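Subject: Re: [trad-forms] jig or slide? sorting the Bodolik transcriptions
From: Clotilde Picard
To: trad-forms list

On the Skindale file, 3519 is the tune number in the index and 2964 is the number in the older card catalog. They refer to the same item. Please use the first one when citing, as the card numbers were assigned per reel of tape and some were reused.

> I have been going through the 6/8 material and I can't see a
> consistent rule for what gets tagged "jig" and what gets tagged
> "slide". Half of them look the same on paper. Is it tempo? If so,
> what is the cutoff? Also, the Marti set has three tunes in 12/8
> that are tagged as single jigs. Are those mistakes?

Tempo is a poor test. The tapes were copied at least once on a machine that ran fast, and we have no pitch reference for most of them. I would not tag anything on tempo alone.

What I use is the rhythm inside the beat. A double jig fills most beats with three eighth notes. A single jig has mostly quarter plus eighth. A slide has the same quarter plus eighth pattern, but the phrase is built from pairs of beats, so there are four main pulses to the long bar and the stress falls on the first and third. If you write a slide in 6/8, you get twice the number of bars and the weak bars look as heavy as the strong ones. That is why they look the same on paper.

The test I apply: write out the A part in 6/8, then rebar it in 12/8. If the cadence lands on the third pulse of the last long bar, and the same thing happens in the B part, tag it as a slide. If one part does it and the other doesn't, tag it "6/8, unclassified" and put the reason in the notes field.

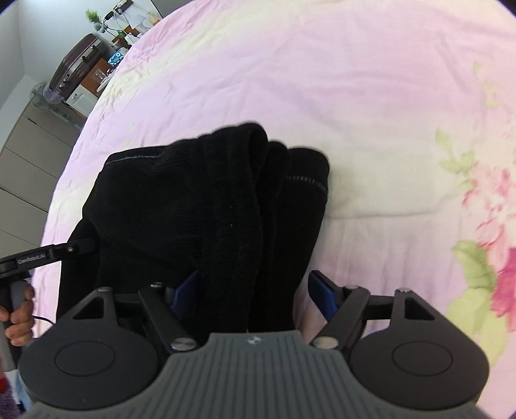 A slip jig is a separate matter, as it is in 9/8 and the three-beat bar is audible within a phrase or two. The only trouble there is with transcribers who padded the last bar of each part to make it come out in 6/8. There are 10 of these in the Bodolik set. I have marked them but not corrected them, because the page scans are tied to the bar numbers.

On the Marti tunes: two of the three are slides by the test above and should be retagged. The third has a B part with running eighths all the way through and no clear pairing. The player's own title for it was "single jig", and I would leave that in the "source name" field and keep the form tag as unclassified. Source name and form tag do not have to agree. Players in that area used "single jig" for both types, so the name tells you about local usage and very little about meter.

Polkas and marches have the same problem in 2/4, but please keep that for a different thread.

Two points on the data entry:

Fotport still drops the meter change if it comes in a pickup bar. Until that is fixed, enter the new meter on the first full bar and add a comment.

Batch edits are limited to 500 records. If you go over, the extra records are skipped without a warning, so check the total against the log afterward.

I should have the rest of the Skindale 6/8 tunes rebarred by May. Send me the index numbers of any you have already done so I can leave them out.

Clotilde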